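Do Reused Carryout Bags Hold Up? Term Project Report, Materials and Waste, Flimusberg

Our group was assigned the claim that a thin plastic carryout bag can replace a small trash liner with no loss. The claim comes from the Zosum reuse leaflet handed out in March. We had doubts about it from the start, and the results have not removed them.

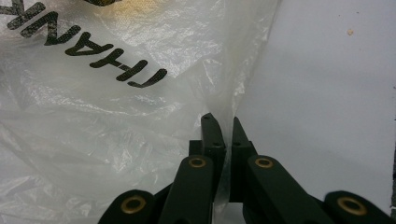
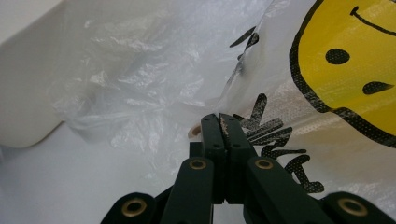

Thin white film, both times.

The leaflet says a bag can be used "again and again" but never says what for, or how heavy the load was. We collected 19 bags from households and from the Pálfi grocery. Eight were thrown out before testing because they already had holes, and the leaflet does not mention that problem at all. That left 11.

Each bag was hung by its handles and loaded with 400 grams of damp coffee grounds, left overnight, emptied, and loaded again. We called it a failure when the film split or a handle tore. Only 7 bags made it through three rounds. Most of the splits began at an old crease, which makes us think that how a bag is stored matters more than how often it is used. We can't prove that. We did not record how the bags had been folded before we got them, and we should have.

The Troliten liners we bought for comparison all survived, but they are thicker and cost money, so I am not sure the comparison is fair to either side.

Our grade for the claim is "partly true." A reused bag is fine for dry trash. For anything wet we would want a second bag under it, and then the savings start to look pretty small.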